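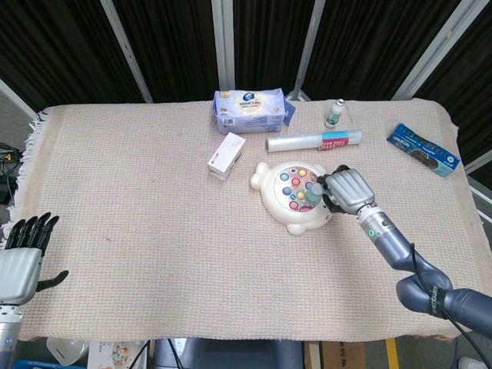 A toy mallet in the robot's grip at the Olura practice table.

News > Workplace > Automation

18 March 2024
By the Stotach newsletter desk

The packer we spoke to has worked the small-goods line at Stotach for 9 years, and since February she has spent her mornings teaching a two-armed robot to pick things up. She loves it. "I went home the first night and talked my husband's ear off," she says.

The project, called Olura, starts with toys and household items before anything moves to the line. "You learn how much your own hands know," she says. "A mallet, a roll of plastic wrap, a pack of wipes, they all want a different grip!"

Her job has changed more than she expected. She used to lift and tape all shift; now she packs in the afternoon only, and her shoulder is grateful. The training came with a pay step, and two coworkers from the Horobets building start next month.

Was she worried? "Sure, at first. We all asked about hours." Management put it in writing that no packing jobs would go this year, and she wants the same promise for next year. "I'll keep asking," she says, laughing, already halfway back to the table.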